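4.2 Does opening the case tell us anything?

Refurbishers often claim that a desktop can be graded by eye once the side panel is off. We doubt it. El Idrissi and Fawzy scored 100 office towers this way and reported good agreement between graders, but agreement only shows that two people were taught the same habits. A clean board with straight cables can still fail on its first start. 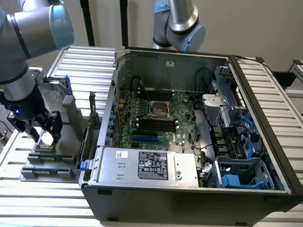

Figure 3. Dell desktop tower with the side panel removed. The CPU socket is empty.

Missing parts are the easy case. Any grader will notice a socket with no processor in it, and the Flilgate checklist handles this well enough. Its other 13 items are weaker. "Board in fair condition" has no stated threshold, and "cables sound" was marked yes for nearly every unit – including 14 that were later rejected at the bench. Capacitors are judged by their tops alone, with no reading taken.

We therefore treat visual grades as a record of what is present and nothing more. Whether they predict working life remains open, and the Platico resale data, which cover only units that passed, cannot settle it.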